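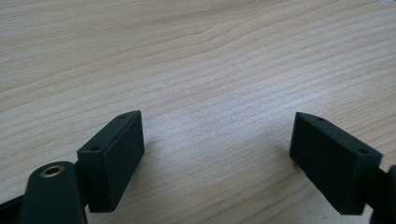 Cleaning a pale wood-grain tabletop?
Just got my first real desk and I love it! What do I wipe it with so it doesn't go dull?

gutolitz
Congrats! Warm water, a drop of dish soap, and a soft cloth wrung out hard. Go with the grain, then dry it right away — I've done mine like that since January and still grin when the sun hits it!

Ikina60
no vinegar!! learned that one the hard way

garba_233
Soap works great. For pen marks, try a damp melamine sponge, but go super light and test a corner first.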